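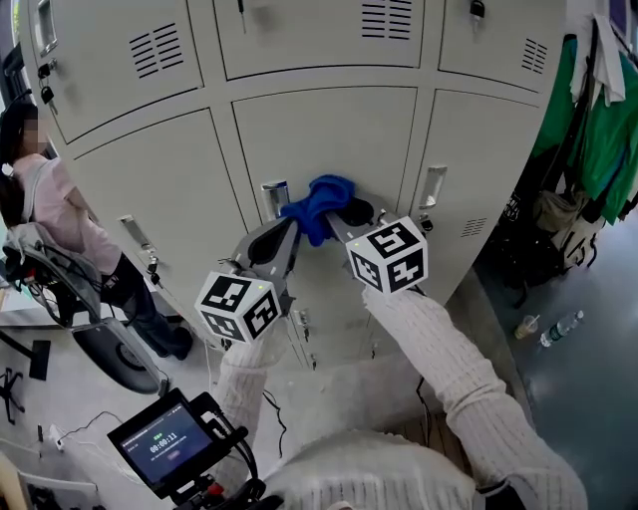
생활·일터 도움방 > 청소와 정리

사물함 문을 닦는 일, 지금 나오는 로봇에게 맡길 수 있습니까?

글쓴이: 밤에닦는사람

안녕하십니까. 한국어가 제 모국어가 아니어서 문장이 조금 딱딱할 수 있습니다. 이해가 안 되는 부분은 물어봐 주시면 다시 쓰겠습니다.

저는 Tanasarn이라는 물류 창고에서 시설 관리를 하고 있습니다. 창고 옆 건물에 직원 탈의실이 있고, 거기에 철제 사물함이 거의 400칸 있습니다. 문은 밝은 회색이고, 통풍 구멍이 가로로 길게 나 있고, 은색 손잡이가 달려 있는 보통 사물함입니다. 열쇠는 각 문에 꽂아 두거나 걸어 두는 방식입니다. 퇴근하는 직원이 열쇠를 문에 그대로 두고 가면 다음 조 직원이 그 칸을 씁니다.

이 사물함 문을 매주 목요일 밤에 천으로 닦습니다. 두 사람이 합니다. 어려운 일은 아닙니다. 그러나 아랫줄은 쪼그려 앉아서 닦아야 하고, 손잡이 주변에는 손때가 많이 묻어서 여러 번 문질러야 합니다. 같이 일하는 분이 무릎이 좋지 않아서 아랫줄은 거의 제가 합니다.

지난달에 회사에서 Witatano라는 업체의 설명회에 다녀오라고 했습니다. 거기에서 Kesport라는 로봇을 보았습니다. 바퀴로 움직이고 팔이 두 개 있습니다. 설명하는 분이 접시를 식기 건조대에 놓는 것을 보여 주었고, 탁자를 닦는 것도 보여 주었습니다. 탁자는 잘 닦았습니다. 느렸지만 빠뜨린 부분은 제 눈에 안 보였습니다.

그래서 제가 사물함도 닦을 수 있느냐고 물어보았습니다. 그분은 "가능성이 있습니다"라고 대답했습니다. 저는 이 말이 한국어로 할 수 있다는 뜻인지, 지금은 못 한다는 뜻인지 잘 모르겠습니다. 사전에서 찾아보아도 두 가지로 다 읽힙니다. 팀장님은 할 수 있다는 뜻으로 들으셨고, 보고서를 써 오라고 하셨습니다. 7월까지 써야 합니다.

제가 알고 싶은 것은 이렇습니다. 세로로 서 있는 면을 천으로 닦는 일이 탁자를 닦는 일과 기계에게 얼마나 다른지 알고 싶습니다. 그리고 손잡이와 열쇠가 튀어나와 있는 것이 문제가 되는지도 궁금합니다. 실제로 써 보신 분이나 로봇 쪽에서 일하시는 분이 있으면 알려 주십시오. 광고 영상은 이미 많이 보았으니 영상 주소는 괜찮습니다.

미리 감사드립니다.

댓글 (질문에 달린 글)

천원김밥: 사물함 문이 좀 휘어 있나요? 저희는 휘어서 누르면 덜컹거립니다.

밤에닦는사람: 네, 오래된 줄은 누르면 소리가 납니다. 안쪽으로 조금 들어가는 느낌도 있습니다. 새로 산 줄은 단단합니다.

녹색장갑

결론을 먼저 쓰면, 시연은 할 수 있고 매주 맡기는 것은 아직 어렵다고 봅니다. 저도 외국에서 와서 한국에서 일하는 사람이고, 로봇 팔에 일을 가르치는 팀에서 2년 일했습니다. 지금은 다른 일을 하고 있어서 최신 소식은 제가 모르는 것도 있을 것입니다. 그 점을 생각하고 읽어 주십시오.

세로면과 가로면의 차이부터 쓰겠습니다. 탁자를 닦을 때는 천이 탁자 위에 놓여 있습니다. 손에서 힘이 조금 빠져도 천은 그 자리에 있습니다. 다시 잡으면 됩니다. 사물함 문에서는 천을 놓치면 바닥에 떨어집니다. 그러면 로봇은 천이 떨어졌다는 것을 알아야 하고, 바닥을 보아야 하고, 구겨진 천을 집어야 합니다. 바닥에 떨어진 천으로 다시 문을 닦아도 되는지도 누군가 정해 주어야 합니다. 사람은 이런 것을 생각하지 않고 합니다. 저희 팀에서는 천을 떨어뜨린 다음의 행동을 따로 가르쳤는데, 닦는 행동보다 시간이 더 걸렸습니다.

누르는 힘도 다릅니다. 탁자는 무겁고 아래에 다리가 있어서 세게 눌러도 큰일이 없습니다. 철제 문은 얇습니다. 질문하신 분이 댓글에 쓰신 것처럼 오래된 문은 들어갑니다. 문이 들어가면 로봇은 표면이 자기가 생각한 위치보다 뒤에 있다고 느끼고 더 밀려고 할 수 있습니다. 힘을 재는 장치가 손목에 있으면 이 문제가 많이 줄어듭니다. Kesport에 그 장치가 있는지는 저는 모릅니다. 업체에 물어보실 때 "손목에서 힘을 측정합니까"라고 그대로 물어보십시오. 대답이 길어지면 없는 것으로 생각하셔도 될 것 같습니다.

손잡이와 열쇠는 제 생각에 제일 큰 문제입니다. 천은 걸립니다. 열쇠가 꽂혀 있으면 천의 끝이 열쇠에 감기고, 그 상태로 팔이 옆으로 가면 열쇠가 휘거나 빠집니다. 매달린 열쇠는 흔들려서 위치가 매번 다릅니다. 사람은 손등으로 열쇠를 슬쩍 밀면서 그 밑을 닦습니다. 로봇의 손가락은 보통 두 개이고, 그 두 개가 이미 천을 잡고 있습니다. 열쇠를 밀 손가락이 없습니다. 다른 팔로 밀면 되지만, 좁은 데에 두 팔을 같이 넣는 것은 또 어려운 일입니다.

통풍 구멍은 생각보다 괜찮습니다. 천을 넓게 펴서 지나가면 먼지의 대부분은 닦입니다. 구멍 안쪽은 사람도 잘 안 닦으실 것입니다.

보고서에는 이렇게 나누어 쓰시면 어떨까 합니다. 문 가운데의 평평한 부분은 기계로 해 볼 만하다. 손잡이와 자물쇠 주변은 사람이 한다. 그런데 질문에서 손잡이 주변이 제일 힘들다고 쓰셨으니, 힘든 부분이 사람에게 그대로 남습니다. 팀장님께 이 점을 꼭 말씀드리는 것이 좋겠습니다.

그리고 아랫줄입니다. 바퀴로 움직이는 로봇은 허리를 얼마나 낮출 수 있는지가 제품마다 많이 다릅니다. 제가 쓰던 것은 무릎 높이 밑으로는 팔이 닿기는 하지만 힘을 주지 못했습니다. 닿는 것과 문지르는 것은 다른 일이므로, 설명서에 있는 "작업 높이" 숫자만 보고 정하지 마십시오.

"가능성이 있습니다"라는 말에 대해서도 쓰겠습니다. 저도 한국에서 회의를 많이 하면서 배웠습니다. 파는 사람이 이 말을 하면 저는 "아직 해 본 적은 없습니다"로 듣습니다. 거짓말은 아닙니다. 그러면 다음에 "해 보신 곳이 있습니까"라고 물으면 됩니다.

댓글

밤에닦는사람: 자세한 설명 정말 감사합니다. 열쇠 문제는 제가 생각하지 못했습니다. 닦기 전에 열쇠를 전부 빼서 상자에 넣으면 되겠습니까?

녹색장갑: 빼면 훨씬 쉬워집니다. 그런데 빼는 일과 다시 꽂는 일을 누가 합니까? 칸마다 열쇠가 다르면 번호도 맞추어야 합니다. 그 시간에 닦는 일이 끝날 수도 있습니다.

밤에닦는사람: 맞습니다. 칸마다 다릅니다. 계산해 보겠습니다.

주방보조5년차

로봇은 모르겠고 그냥 스팀청소기 쓰세요. 저희 식당 락커는 그걸로 합니다. 아랫줄은 긴 막대 달린 걸레로 하면 안 앉아도 됩니다. 로봇은 비쌉니다.

댓글

천원김밥: 철제 문에 스팀을 매주 쓰면 경첩에 녹이 생길 수 있습니다. 저희는 그래서 그만두었습니다.

주방보조5년차: 저희는 플라스틱입니다. 철은 안 해 봤습니다.

밤에닦는사람: 긴 막대 걸레는 좋은 생각 같습니다. 손잡이 옆은 안 닿겠지만 아랫줄의 평평한 곳은 될 것 같습니다. 한번 사 보겠습니다.

Trusley탈의실담당

저는 Trusley 수영장에서 탈의실을 맡고 있습니다. 로봇 회사 사람은 아니고, 작년에 로봇을 시험으로 써 본 쪽입니다. Kesport는 아니었습니다. 다른 업체의 것이어서 이름은 쓰지 않겠습니다. 계약할 때 쓰지 말라고 했습니다. 저도 한국어를 배워서 쓰는 사람이니 틀린 말이 있으면 양해 부탁드립니다.

여덟 주 동안 썼습니다. 처음 한 주는 닦는 일을 한 번도 하지 못했습니다. 업체에서 사람이 와서 바닥에 표시를 붙이고, 조명을 재고, 사물함 문을 다 닫아 달라고 했습니다. 문이 한 개라도 열려 있으면 로봇이 그 앞에서 섭니다. 저희 손님들은 문을 열어 두고 가시는 분이 많습니다. 그래서 매일 밤 로봇이 시작하기 전에 제가 한 바퀴 돌면서 문을 닫았습니다.

바닥도 치워야 했습니다. 물병, 컵, 슬리퍼, 전선 같은 것이 바닥에 있으면 바퀴가 못 지나가거나 멀리 돌아갑니다. 옆에 걸어 둔 옷이나 가방이 통로 쪽으로 나와 있어도 멈출 때가 있었습니다. 사람이 청소할 때는 물병을 발로 조금 밀고 지나가면 끝나는 일입니다.

닦는 것은, 잘할 때는 잘했습니다. 평평한 문은 제가 닦은 것과 차이가 없었습니다. 위에서 아래로 일정하게 내려가니까 얼룩이 덜 남는 날도 있었습니다. 손잡이에서는 천을 대고 두세 번 누르다가 그냥 지나갔습니다. 손잡이 뒤쪽은 전혀 못 했습니다. 저희 손잡이는 손가락을 넣고 당기는 모양인데, 때는 바로 그 손가락 닿는 곳에 있습니다.

속도도 써야 할 것 같습니다. 한 칸에 걸리는 시간이 사람보다 훨씬 깁니다. 그래도 밤에 혼자 하니까 괜찮다고 업체는 말했는데, 밤에 혼자 두면 멈추었을 때 아침까지 그대로 서 있습니다. 어느 날 아침에 가 보니 로봇이 첫 줄 중간에서 천을 든 채 서 있었고, 그날은 제가 급하게 다 닦았습니다. 그다음부터는 야간 당직이 전화로 알림을 받게 했습니다. 당직은 이 일을 매우 싫어했습니다.

천을 바꾸는 것도 물어보십시오. 같은 천으로 계속 닦으면 앞 문의 때가 뒷문으로 갑니다. 저희가 쓴 것은 천을 스스로 바꾸지 못했습니다. 화면에 교체 표시가 나오면 사람이 가서 새 천을 쥐여 주어야 했습니다. 천을 펴서 주면 좋아하고, 접어서 주면 가끔 미끄러졌습니다. 저는 나중에 두꺼운 천보다 얇은 천이 덜 떨어진다는 것을 알았습니다. 설명서에는 없었습니다.

시험이 끝나고 계속 쓰지 않기로 했습니다. 그런데 저는 로봇이 쓸모없다고 생각하지는 않습니다. 긴 벽 타일을 닦는 일은 꽤 좋았습니다. 튀어나온 것이 없고 문도 없어서 거의 멈추지 않았습니다. 질문하신 분의 건물에 그런 벽이 있으면 그쪽부터 시험해 보자고 하셔도 될 것 같습니다. 그러면 사물함 닦는 시간이 조금 더 생깁니다.

업체에 시험을 부탁하실 때 한 가지만 더 말씀드립니다. 업체의 시연실에서 보지 마시고, 꼭 그 탈의실에서, 열쇠가 꽂혀 있는 그대로 보여 달라고 하십시오. 제일 오래된 줄이 좋습니다. 저희는 새 사물함 한 대를 업체로 보내서 시험을 했고, 결과가 아주 좋아서 계약했습니다. 실제로 있는 것은 오래된 사물함이었습니다.

댓글

밤에닦는사람: 큰 도움이 되었습니다. 문 닫는 일과 천 바꾸는 일은 보고서에 따로 적겠습니다. 하나만 더 여쭙겠습니다. 로봇이 문에 흠집을 낸 적이 있습니까?

Trusley탈의실담당: 한 번 있었습니다. 천이 한쪽으로 밀려서 손가락 끝이 문에 바로 닿은 채 내려갔습니다. 손가락이 고무여서 긁힌 것은 아니고 검은 줄이 남았습니다. 지우개 같은 스펀지로 지워졌습니다. 손가락 끝이 무엇으로 되어 있는지도 보시면 좋습니다.

녹색장갑: 저희도 같은 일이 있었습니다. 천이 밀렸는지 보려면 손목 쪽에 카메라가 있는 것이 낫습니다. 머리 카메라만 있으면 자기 팔에 가려서 안 보일 때가 많습니다.

천원김밥: 저희 사장님께도 이 글을 보여 드려야겠습니다. 로봇 사면 청소 인원을 줄인다고 하셔서요.

밤에닦는사람: 중간 소식을 남깁니다. Witatano에 전화해서 해 본 곳이 있는지 물었습니다. 사물함은 없고 냉장고 문은 해 보았다고 했습니다. 손목에서 힘을 재느냐고도 물었는데, 담당자가 확인하고 연락을 준다고 했습니다. 저희 탈의실에서 시험하는 것은 괜찮다고 해서 날짜를 정하고 있습니다. 제일 오래된 줄로 부탁했고, 열쇠는 빼지 않기로 했습니다. 긴 막대 걸레는 샀습니다. 아랫줄에 쓰니 무릎이 편하지만, 맨 밑 칸은 걸레가 바닥에 닿아서 각도가 잘 안 나옵니다. 머리 부분이 더 작은 것을 파는 곳을 아시면 알려 주십시오.

주방보조5년차: 창문 닦는 걸로 사세요. 머리가 작습니다.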